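Subject: Re: [household-list] Sorting the picnic cutlery – one box or several?

Dear all,

I thank everyone for the kind answers to my question about the jars. I have thrown away the ones without lids, as most of you advised, and the shelf is now much lighter. I did not want to write again so soon, but the message about picnic cutlery came at a moment when I was busy with the same thing, so I will try to answer it in order. Please excuse my English where it is heavy. I write slowly and I read everything twice, and still the small words escape me.

I quote the original message so that it is clear to what I am answering:

> Hello list,
>
> Our walking club has collected a lot of plastic cutlery over the years.
> It is the sturdier sort that you can wash, in several whites that do not
> quite match. At the moment all of it lives in one big bag, and before
> every outing somebody has to sit on the floor and pick out what is
> needed. We always end up with plenty of knives and too few spoons.
>
> My questions:
>
> Do you keep the kinds apart, or do you make up sets?
>
> What do you keep them in? I do not want to spend a lot, and whatever it
> is must fit in a kitchen drawer that is not very deep.
>
> How do you stop the spoons from disappearing? They seem to be what
> everyone takes home by mistake.
>
> We are usually about a dozen on a walk, sometimes more when there is
> soup.
>
> Thank you in advance.

First, the question of kinds or sets. I have tried both, and I have changed my mind two times. In the beginning I made sets: one knife, one fork, one spoon, held with a rubber band. It looks very nice in the drawer and it is pleasant to give out. The trouble comes after the meal. The pieces come back from washing one by one, and somebody must build the sets again. In our house this somebody is me. Also the rubber bands become sticky in a warm drawer and leave a brown line on the handle that I could not remove with any product, and I tried also the Zalum paste, which is otherwise very good for tea stains.

Then I kept the kinds apart, each in its own box. This is quick when you put away, but it needs three boxes, and my drawer does not have the place for three boxes with the lid of the bread tin also in it. I measured the drawer again last week with the hope that it had grown.

So now I do something between the two. I have one container for spoons only, and a second one for mixed pieces, where there is a knife, a fork and a spoon together. The spoons have their own container for a simple reason: we use spoons for everything. Soup, yogurt, stirring the tea, the feeding of small children, measuring out the washing soda (this last spoon does not come back to the others, of course). Knives we use very little. For a picnic with bread already cut, one knife can serve the whole table.
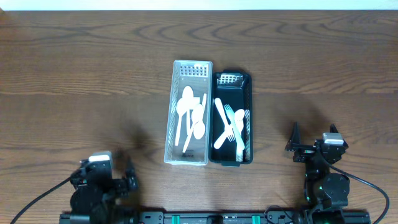
Trivitis, June 2023

The white basket on the left is the one for spoons, and the black tray on the right is for the mixed pieces. I put them on the table to see how they stand side by side before I gave them their place in the drawer. I have taken most of the cutlery out for this, so there are four spoons in the basket and only three pieces in the black tray. When everything is inside, one cannot see the shape of the containers any more.

About the containers, as this was the second question. They are both plastic and both long and narrow, and this was what I was looking for. A square box is a waste with cutlery: the handles lie across each other at all angles and you lose the corners. In a long one the pieces find more or less the same direction by themselves if you give it a little shake. You will notice that mine are not lying very straight. I do not arrange them. If I had to arrange them each time I would stop doing it after one week, I know myself.

The white one lets the light through and has small holes in the walls, like a mesh. I like it for two reasons. I can see from the side how many spoons are left without taking it out, and the air can pass. Plastic cutlery keeps drops of water for a long time, much longer than metal, and if you close it in a box still damp it gets a smell. I put the spoons on a tea towel for the night, and in the basket only in the morning, but sometimes I forget, and then I am glad for the holes.

The black one has closed, shiny walls, with a white mesh panel only at one end, and there is a small tab there to hold it. The shine shows every fingerprint, so it is not so practical to keep clean. But white cutlery on a black ground is very easy to see, and this helps more than I expected. My eyes are not young. In the white basket I have to look a moment to see which end of the spoon is which. In the black tray I see at once the fork, the knife and the spoon, also in the evening when the lamp over the counter is off.

If I had to buy again I would perhaps take two of the same kind of dark tray and make some holes in the bottom with a warm nail. I have not tried this, so please do not do it on my advice with something expensive.

Concerning price, I paid 3 euros for the one and a little less for the other, not in the same shop and not in the same year. There is an organiser made by Prins with movable walls, which a neighbour has in her kitchen, and it is beautiful, but you pay for the movable walls and then you move them only once. For a walking club I would not recommend it. Two or three cheap baskets do the same work, and if one breaks in a rucksack it is not a tragedy.

One more practical point: look in the corners before you fill them. Small dark crumbs and bits collect on the floor of such baskets and one does not see them until the thing is nearly empty. I rinse mine upside down under the tap and knock it gently on the edge of the sink. An old toothbrush is good for the mesh. Do not put them in the lower part of the dishwasher. I had a third basket once, and it came out with the form of a boat.

Now the spoons that disappear. I am afraid I have no complete answer. Here is what I did for our own group, which is smaller than yours – we are 8 when all are healthy.

In March I laid out all the cutlery we had on the floor and sorted it. We had 50 pieces, and after I had taken out the cracked ones and the forks with a missing tooth, I was surprised how few good spoons were left. I wrote the number of spoons on a piece of tape and stuck it under the spoon basket. Before we go home from an outing, we count back into the basket and compare with the tape. It takes less than a minute. We have lost one spoon after that, and it was found in a coat.

I also tried to mark the handles with a dot of nail varnish. It comes off in hot water. A small cut in the end of the handle stays, but it is rough for the hand and I do not like it for children. Somebody wrote on this list last winter about engraving with a heated needle. If that person is still reading, I would be interested to know if the marks stayed readable after many washings.

For your dozen people with soup, I would take at least two spoons for each person, one for the soup and one for whatever comes after, and keep them in their own basket, and all the rest together in a second one. You will then see immediately if you are short, because the spoon basket looks poor. Knives I would reduce very strongly. Give the extra ones to a school kitchen or a playgroup, they are good for modelling clay.

About transport: I put a clean cloth over both containers and tie it crosswise underneath. Lids would be better, but neither of mine has one. The cloth then serves for drying. For longer walks I take the pieces out of the containers and roll them in the cloth, as the containers take too much place and a full rucksack is already heavy enough. The Elus bags with a zip, the 700 ml size, are long enough for knives if you put them diagonally, but the points of the forks go through the plastic after some time. I turn the forks so that the points are all on one side and fold a bit of cardboard over them.

I have also a small question in return. The wood of my table has a strong grain and I oil it twice a year, and where I put down the black tray while it was still a little wet from rinsing, it left a dull rectangle on the surface some weeks ago. I rubbed it with oil and it became better but it did not go away completely. Has anyone had this, and did you need to sand? I would prefer not to sand only one place, as I fear that it will be visible from the side.

With friendly greetings, and good weather for the walks,

the one with the jars

--
To leave this list, send an empty message with the word "leave" as the subject.
Please shorten the quoted text when you reply.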